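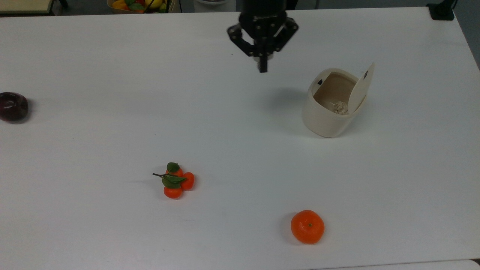 3.2 Fruit bought and fruit eaten

Households in Brerport bought fruit more often than those in Hustside, but they bought less of it at a time. Most Brerport families live within a short walk of the covered market and shopped there two or three times a week. In Hustside the usual pattern was one large shop, most often on a Thursday, when the Amissah store takes in its delivery.

Of the 200 households that kept a diary, 31 left out the fruit section altogether and are not included in the totals. Kioko and Yakubu had the same trouble in their earlier diary study and put it down to the length of the form. We shortened ours after the pilot, though the section on snacks still ran to two pages.
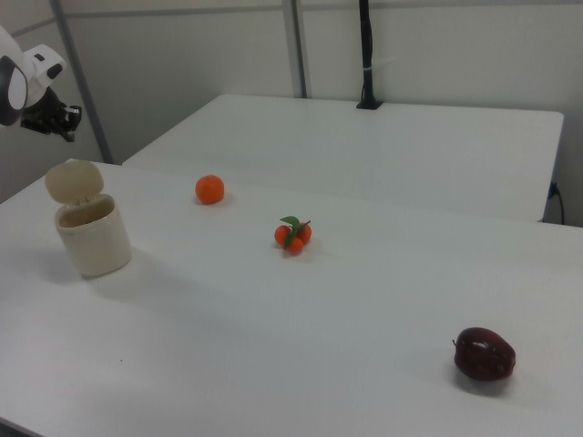
Figure 2. Fruit on a white table.

Waste was harder to measure. Almost 40 of the diaries gave no weights for peel and cores, and some people wrote down only what they had thrown away whole. We therefore treat the waste figures as a lower limit — the true amounts are likely to be higher in both towns. Soft fruit was thrown away more often than apples or oranges, and most of it went in the bin at the end of the week.

Children's portions were recorded separately. Parents in both towns said that fruit cut up beforehand was more likely to be eaten at school, but the diaries do not let us test this. The Uma survey asked about it directly, and we return to its results in Section 4.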